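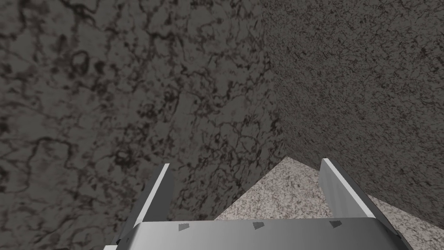
I've spent most of this year arguing with people about textures, and I'd like to get the whole argument down in one place so I can stop having it over lunch.

My side goes like this. When you train a robot policy in simulation and want it to work on a real arm, the cheapest useful thing you can do is make the simulator ugly. Slap cracked marble on a wall. Put granite on the floor. Change it all again next episode. The people across the table want the opposite: scan the real workspace, match the lights, get the paint right, and train in a copy so good that the policy can't tell it has left home. I get why that's appealing. It looks wonderful in a talk. I just think that for most of the jobs small robotics teams are doing, it's the wrong place to put your money first.

The randomized version has been around for years, of course. It's called domain randomization, and plenty of folks in the field treat it like a band-aid from the days when renderers were bad. Now renderers are good, so why would you wrap your scene in wallpaper from a haunted bathroom? I've been asked that almost word for word, and my answer tends to run longer than the person asking was hoping for.

What changed my mind was a pretty small project at Fleker, where I work. We had a wrist camera looking out over a two-finger gripper, and the task was to get the fingers down into corners and tight spots next to big parts without hitting anything. Boring stuff, and it's boring in exactly the way that matters, because bins have corners and fixtures have corners and shelves are pretty much all corners. The camera sees the palm, two fingers, and whatever is past them. There's no nice overhead view to save you. If a wall is close on one side, it can eat half your image, and then the policy has to work out from a slab of gray how far away that slab is.

So we built two training sets. One was the faithful set, with our real station copied as closely as we could manage, down to the worn spot on the table. The other we called Zitine, after the folder it lived in, and it was the same geometry with the surfaces pulled out of a hat. Walls might get a veiny stone pattern or a fine gritty one, and the floor might be pale speckle or something much worse. The gripper stayed plain and smooth in both sets. That part was my idea and I'm still a bit smug about it, so let me come back to it.

We trained the same network on each set, same number of frames, same everything else we could think of. Then we ran both on the real arm, 200 attempts each, with parts and fixtures moved between attempts. The faithful policy bumped something or stopped short on 41 of them. The Zitine policy did it on 19. I'd been hoping for a tie! A tie would have been plenty for me, seeing as the faithful set took us most of the spring to build and Zitine took a couple of afternoons and a folder of stone pictures.

Now, I know what 200 attempts is worth. It was one arm, one camera, one lab with one set of windows. If you told me you'd rerun it at your place and gotten a smaller gap, I'd believe you. But I watched the failures, all of them, and they weren't spread around evenly, and that's the part I keep bringing up. The faithful policy was lovely in the morning. Later in the day, when the sun came across the station and the side of the fixture went from dull to shiny, it started getting shy. It would hover over a gap it had happily gone into at nine o'clock. I'm pretty sure it had learned our station instead of learning corners. It knew what that wall looked like, and when the wall looked different, it didn't have much to fall back on.

The Zitine policy never got the chance to know any wall. Every time it looked, the wall was some new stone, so color was useless to it, and so was grain. What stayed the same from one episode to the next was shape: where two surfaces meet, which way the floor opens up, how the edge of one plane slopes off from the other, how big the pattern gets when you're close to it. Those are the things you need for not hitting a wall. I can't open the network up and swear that's what it uses (nobody on our team can, and I get nervous around people who say they can). I can say it behaved like something that cared a lot less about paint.

Back to the gripper. A lot of people who randomize go all the way and randomize the robot too, so the fingers turn up in plaid and the palm looks like a wet sidewalk. We left ours gray and clean, with proper shading, in every single frame. My reasoning was that our gripper is the one thing in that view we really do know. It's bolted on. It'll look pretty much the same tomorrow, and it's the ruler the policy measures everything else against. If you scramble the ruler along with the room, you're making the network solve a puzzle it will never meet on the job. We did try a short run with scrambled fingers, and it took longer to train and was clumsier near the tips. I didn't count that one up properly so I won't give it a number, but I wouldn't do it again without a reason.

I should be fair to the other camp, because they do have good points and some of them have been very patient with me.

The best one is that random textures don't teach you about light. You can wrap a wall in any stone you like, and if your simulator handles shine and shadow in a lazy way, the policy still arrives in the real world knowing nothing about glare. I think that's right. Our station had one bare metal fixture, and a good share of the 19 failures happened beside it. Marble doesn't prepare you for a mirror. A friend at another shop, Helitz, told me their whole problem is clear plastic trays, and for that I'd have sent them to a better renderer too. If you can see through your object, please don't take advice from me.

The second good point is that randomizing has knobs, and somebody has to pick where to set them. Too little and you're back to learning the station. Too much and the seam between two walls gets lost under the pattern, and you're asking the network to find a corner that even I can't find with my nose on the monitor. We had frames like that in the first batch. Two dark busy textures ended up side by side, and the line where they met went to mush. I wanted to throw those out and got outvoted, and I've come around to thinking a few of them are healthy, since real corners can be murky too. But a few is different from a lot, and I don't have a rule for how many. We eyeballed it. That's a weak spot in the method, and I wish more write-ups would own up to it, ours included.

The third point I hear is that all this will be beside the point soon, because big pretrained vision models have already seen so much of the world that your training textures hardly matter. Maybe! I'd love that. We tried a pretrained backbone with the faithful set for 100 attempts and the afternoon shyness got better, though it didn't go away. My guess is that those models have seen a whole lot of kitchens and dogs and street signs, and not much of the world from four inches behind a pair of metal fingers jammed into a corner. Views like that are strange. They hardly exist outside labs like ours. So I wouldn't count on somebody else's data covering you there just yet.

What bugs me most is how we judge this work when we show it to each other. I sat through a demo day in July where a team put their simulated station up next to a photo of the real one, and the room went "ooh," and it was a really beautiful match. Then someone asked how the policy did with the station moved to the next bay over, and they hadn't tried it. Meanwhile our slides looked like a countertop showroom after an earthquake, and I could feel people deciding we weren't serious before I'd shown a single number. We've trained ourselves to grade simulators with our own eyes. Our eyes already know what a corner is. They forgive everything. The network starts from nothing, and what looks right to me at a glance tells me very little about what it's going to grab onto.

There's a budget side as well, and I think it should get more attention than it does. A faithful copy of a station is a copy of that station. Move the table, swap a fixture, change the bulbs, and part of your work goes stale. We're six people. We can't rescan a bay every time somebody reorganizes the shop floor. Zitine has been used on three setups since then, and all we changed was the rough size of the boxes. I've read the advice to build a digital twin of everything, and a lot of it seems to come from places with a whole group whose only job is looking after the twin.

If you asked me what to do on a new project, I'd say get your geometry right, because that's where cheating really does hurt you. Get the camera where it really sits, and the lens too. Keep the robot looking like your robot. Then be as rude as you like to everything else, run it on the real arm at different times of day, and go watch the failures in person before you spend a cent on realism. If they pile up around shiny things or clear things, fine, go fix your light. If they pile up around the afternoon, get more wallpaper.

We've got a mixed set training now, mostly random stone with a small slice of the faithful station in it, which was the suggestion of the coworker who disagrees with me most. She thinks it'll beat both. I've got a lunch riding on it, and I'm less sure of my side than I was when I started typing this. The code name for the mix is Sivakumar, for reasons that have to do with a mislabeled hard drive, and it should be on the arm by the end of the month.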